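Chapter 5
Tidying Up: Can a Machine Do the Chores Yet?

By Mark Anthony Dalisay
April 26, 2018

Ask any parent what they would hand over to a robot first, and the answer is nearly always the same — picking up the toys.

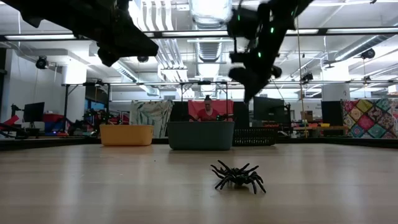
It sounds like such a small thing to ask. A child of five can do it (grumbling, I grant you), and we have had machines that weld car doors and fill bottles since long before that child was born. So why is there still nothing in the stores that will clear a table and put each thing in the bin where it belongs?

I put that question to my own students every February, and they usually start with the hand. Fingers are hard to build, they tell me, and they're quite right! A part on a factory line arrives the same way up each time, while a toy can land on its side, on its back, or halfway under the sofa. Anything with skinny legs is worse still, as there is so little of it to hold and so much of it to bump.

But the hand is only part of the story. Somebody has to decide which bin is the right one, and families never quite agree about that. Then the machine has to let go cleanly, notice if it has missed, and try again without being told. You and I do all this while talking on the phone.

In this chapter we'll follow one chore from beginning to end, first in a home and then on the packing floor at Miduvard, where the sorting is much the same but the clock matters a good deal more. My own view, which you're welcome to quarrel with, is that machines can now manage pieces of the job on a good day — and that a whole living room is still some way off.

Before you read on, clear a table at home and write down every choice you make as you go. My list ran to 56 lines, and I only had 16 things to put away.

© 2018 Ivmont Learning. Contact the editors | Back to top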